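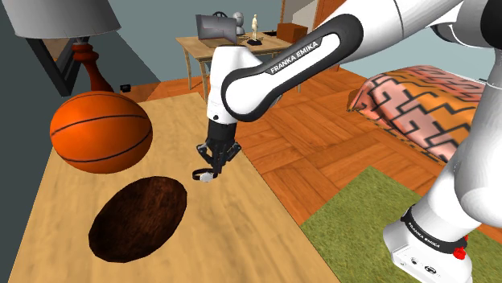
A new good practice code for people who train household robot arms in simulation was published in October, and the small team behind it hopes it will save a good many others from the muddles they got into themselves. The Irar Code, as it has come to be known, runs to 61 pages and sets out 13 rules on how a simulated trial should be set up, run and written down.

Work on it began at Flusterik, where Bethel Wako leads the testing group, after two teams in the same building reported quite different results for what everyone had assumed was the same tabletop task. One team had been counting a pick as a success the moment the fingers closed, while the other wanted the object lifted and held. "We were all being perfectly sincere," said Ms Wako, "and we were all talking about different things, which made for some very long meetings."

Under the code, the pass mark for a task has to be written down before the first trial is run, and failed attempts must be reported alongside the good ones. Rooms should be furnished with the sort of ordinary clutter a home might have, and any change to the lighting, the furniture or the arm's starting position has to be logged. There is also a firm rule — the one that drew the most letters while the draft was open for comment — that nobody may claim an arm is safe near people on the strength of simulated trials alone.

Gerasimos Kalogeropoulos of Tsakiris, who edited the text with great patience over nine months, said he had tried to keep the language plain enough for a student to follow on a first reading. An early version had 12 rules, and the last was added when testers at Drelix asked for something on keeping old room files, so that a trial can be run again years later.

The code is free to use, and comments on the next edition are welcome until the end of March.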